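3.2 Workspace and object set

The rig was assembled in the shared workshop at Prindbridge by two of the authors (Mustonen and Dvorak) and has stayed on the same bench since November. Both arms are mounted at the near side of a wooden table and carry two-finger grippers of the same pattern. The control software, Nuno, runs on a second-hand desktop computer under the bench. No part of the set-up needed machining beyond what a pillar drill and a hand saw can do, and the full parts list is given in Appendix B.

We chose household objects over machined test pieces for two reasons. They are cheap to replace, and their shapes and surfaces vary in ways that a set of plain blocks does not. The layout used for the cube task is given in Figure 4a. A drink bottle stands on a pink plate, a small printed box and a green block lie to the left of the plate, and the puzzle cube is placed to the right, within reach of the right arm. 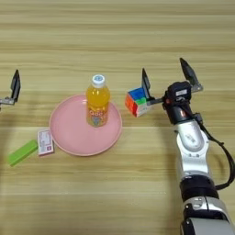
Figure 4a. Object layout for the cube task. The cube is on the table beside the open right gripper, and part of the left gripper is visible at the far side of the row.

Object positions were not marked on the table. The operator laid the items out by eye from a printed card, so that small differences in angle and spacing entered the data without a separate step to add them. Dvorak and Escobedo shared this work. The full set comprises 942 trials, of which 469 used the layout in Figure 4a and the remainder used the layouts listed in Table 2.

3.3 Grasping beside fixed neighbours

The cube task asks the right arm to close on the cube and lift it clear of the table while leaving the plate and everything on it in place. The left arm is powered but has no target. It holds an open pose over its own side of the table, and its joint readings are logged along with those of the working arm. We kept it in the workspace so that the planner would have to treat it as an obstacle in every trial.

Approach direction was the main source of difficulty during set-up. The gap between plate and cube is narrow, and one finger has to pass through it. Our first planner, taken over unchanged from the Doson build, came in too low and was dropped after 11 runs. The present version sets the height of the fingers first and closes the distance to the cube afterwards. Figure 4b gives the lifted state.

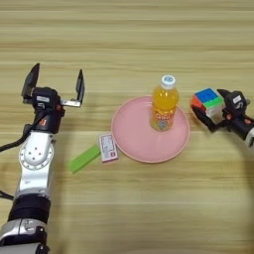
Figure 4b. Cube held by the right gripper, slightly above the table and just to the right of the plate. The left gripper is open and empty.

A trial was scored as a success if the cube was clear of the table and the bottle was still standing on the plate at the end of the hold period. Contact with the plate was recorded separately and did not count as a failure. Scoring was done from the recorded video by Ostrowski, who had no part in running the trials, and unclear cases were passed to Doucet for a second reading. The results are reported by layout in Section 4.1.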